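Reading time: 4 minutes

We use cookies to remember your place in the book and to count visits. Manage your settings or accept all.

Chapter 9
Writing the Working Day in Science Fiction

Many new writers of science fiction begin with the largest thing they have thought of. It might be a war between colonies, a failing star or a ship that carries a whole city. The reader is told about it in the first paragraph and is expected to be impressed. Usually the reader is still trying to work out who is speaking and where they are standing.

This chapter looks at a smaller starting point, the working day. A character who has a job has somewhere to be, a person to answer to, and tools that may or may not do what they should. All of this can be put on the page early without stopping to explain the history of the planet.

Our main text is a short story by Severin Riedl called "The Night Roster at Avach", which is printed in full at the end of the chapter. Avach is a mining town on a moon called Urio. The story covers a single shift in the town's clinic. There are 700 people in the town and one surgeon, Jurkon, who is 70 years old and has been refused passage home. Very little is said about the moon itself. We learn that it is cold because Jurkon keeps her gloves in the bread oven.

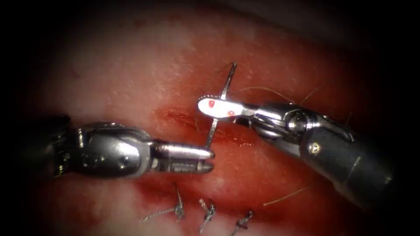 Avach, Urio. August.

Riedl sets a line like this one over each of the story's 11 sections. The place never changes and neither does the month. On a first reading most students skip these headings, and there is no harm in that. On a second reading, look at what happens to the sentence that follows each one. In the early sections it is always about the roster: who is on, who is late, who has swapped. By the sixth section the roster is no longer mentioned, and Jurkon has begun to talk to the supply ship, the Rekar, which is still up to nine weeks away and cannot hear her.

The change is never announced. Riedl does not write that Jurkon is lonely. He gives her a routine, lets us get used to it, and then takes pieces out of it.

Routine and invented technology

A common fault in student work is the guided tour. A character picks up a device she has used every day for years, and the story stops while its workings are described. People seldom think about familiar tools in this way. You probably didn't consider the history of the kettle this morning.

Riedl's clinic is full of equipment, and most of it is named once and left alone. The reader learns what a thing is for by seeing what Jurkon does when it fails. In section four the door scanner stops recognizing her. She props the door open with a boot and goes on with her work, and the boot is still there in section ten.

Before you read

Write half a page about a job you have done, paid or unpaid. Include one tool and one rule that everybody ignored. Don't explain either of them. Keep the page, as you will need it for the rewriting task in the second half of the chapter.

Terms used in this chapter

Dateline: a short heading giving place and time.
Exposition: information the reader needs that is given outside the action.
Novum: the new or strange thing that separates the story's world from ours.

Related chapters

Chapter 3: Who Is Telling This?
Chapter 6: Names for Places That Don't Exist
Chapter 8: Dialogue Over a Bad Radio
Chapter 10: Letting the Machine Speak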